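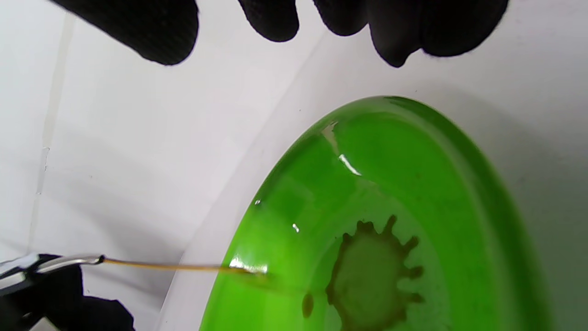
Vrettos Hanging Vigil Lamp, item 643. The Vrettos is a three-chain oil lamp for use before an icon or at the iconostasis, supplied by Clerik with a removable glass cup. The cup is clear as standard. Color in a clear vessel varies with depth: the green liquid in the shallow dish shown is lighter and more yellow where it is thinnest, and deeper toward the right. Parishes that tint the water layer under the oil should expect the same effect and mix the tint in the cup they intend to use. Red, blue and green cups are sold separately.

Specifications
Body: cast brass, lacquered
Cup outer diameter: 2 inches at the base
Chain length: 29 inches, hook to rim
Burn time: around 145 hours per week is the upper limit for the standard cork float — replace the float monthly at that rate
Fuel: olive oil or refined lamp oil
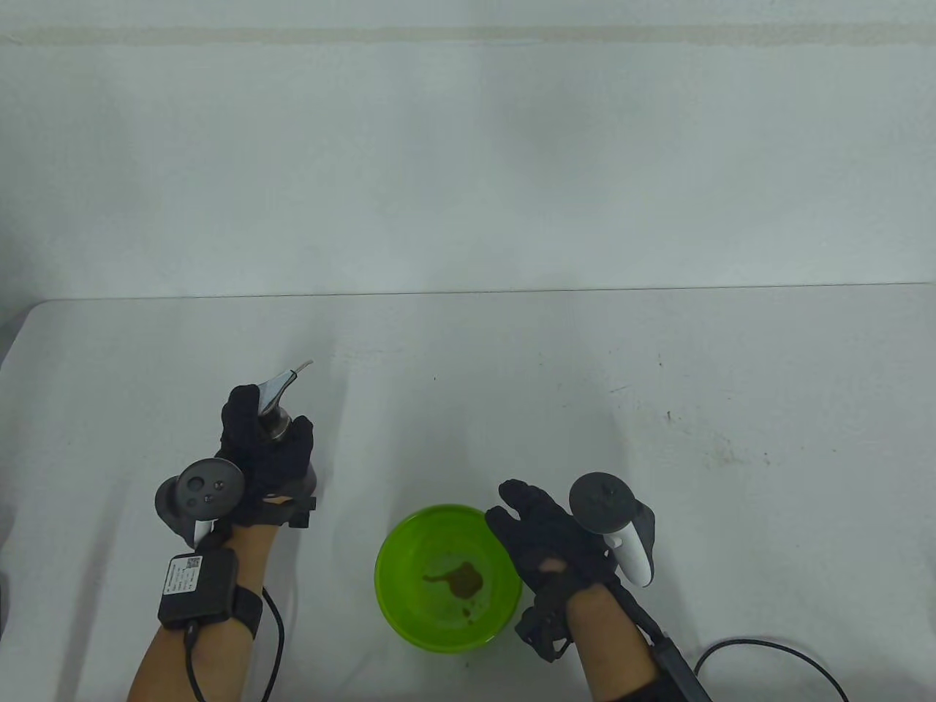 Fill the cup one-third with water, then add oil to within half an inch of the rim. Do not mix fuels. Let the wick soak for ten minutes before lighting. The wick should stand just above the float; a longer wick smokes and will mark the icon cover.

The Nido wall bracket fits all Vrettos lamps and takes two screws, not supplied. Ceiling hooks must be fixed to a joist. The chain can be shortened by removing links at the canopy end with flat pliers. 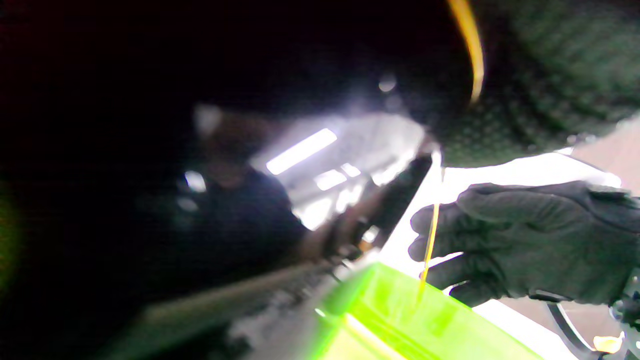

Gloved hand at a thin yellow wire, green translucent box below.

Replacement parts: chain set, canopy, cork floats, wicks, glass cup. The older Flirix cup has a wider rim and does not seat in this body.

Lacquered brass is cleaned with a soft dry cloth. Metal polish removes the lacquer and is not covered by the warranty. For engraving and parish orders, contact Efthymia Liapis at Clerik. Orders for Pascha close at the end of January.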